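## Comparing Gripper Fingers on the Two-Arm Cell

This procedure applies to all operators assigned to the Trisau bench. It compares the standard fingers with the Hivetine set during a single-object approach. Allow 43 minutes for each finger set.

### Before starting

1. Confirm that both arms are homed and that the work area is clear of tools.
2. Place the cup and the tray on the left side of the table. Place the yellow object on the right.
3. Open the camera viewer and check that the fixed views and the wrist view are all live.
4. Set the controller to 2 repeats and the approach speed to the value on the bench card.

### Checking the approach

Bring the right arm toward the yellow object and pause above it. Check the alignment in the side view first, then in the wrist view, where the object should lie between the open fingers.

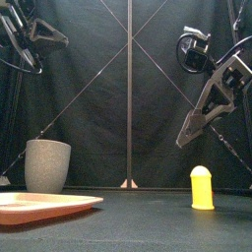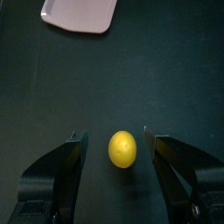
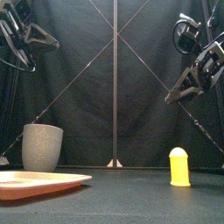
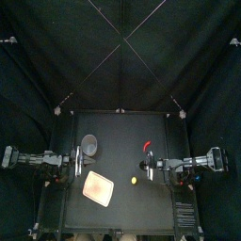
*Camera views of the cell. The second is from the wrist camera; the others are from fixed cameras.*

### Recording results

Enter each attempt in the Midska log as "held," "slipped," or "missed." Save the wrist recording with every missed attempt. If the fingers touch the table, stop the arm, return it to home, and repeat the alignment check.

Change the finger set only after power to the arm is off. Log entries for the Hivetine set begin at 2,194. Questions on finger installation should be directed to Selma Nikolovski; requests for controller access go to Zlatko Stojanovska.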